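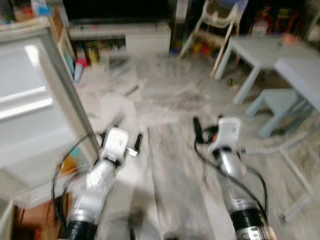 Two silver-and-white robot arms in a cluttered room.

Opinion - posted 7/3/21

I bought an Odura tablet last October, mostly for reading in bed and for keeping recipes propped up behind the stove, and I have been very fond of it. The screen is lovely, the battery goes on and on, and my granddaughter has covered the back in stickers. So please take what follows as the grumbling of a friend.

The charger it came with gave out after eight months. Fine, I thought, chargers do that, and I have a whole drawer of them (don't we all?). I tried the one from my old Gatier phone, which fits perfectly well, and up came a polite little message saying the accessory was not supported and charging would be slow. Slow is a kind word for it. I left it plugged in overnight and woke up to 40 percent.

A new charger from Odura costs $40, plus shipping. The tablet itself was $300. I can buy a perfectly decent toaster for less than that charger, and the toaster doesn't care which outlet I put it in!

Now, I do understand that there are safety questions here. A cheap charger can get hot, and I would much sooner have a warning than a scorched nightstand. But the Gatier one is no bargain-bin item, and it charges my sister's Adance laptop at full speed every time she visits. If it is good enough for a laptop, I'd like somebody at Odura to explain to me, slowly and over coffee if need be, what exactly is wrong with it.

What I would ask for is pretty modest. Print on the box, in letters I can read without my glasses, which chargers will work at full speed and which won't. The Gavalas e-reader I had years ago did just that, on a little card with 2 columns, and I kept it taped inside the drawer until the tape went yellow.

I did pay the $40 in the end, and the tablet is at 100 percent as I type this. The old Gatier charger has gone back in the drawer with the others, and I'm still cross about it.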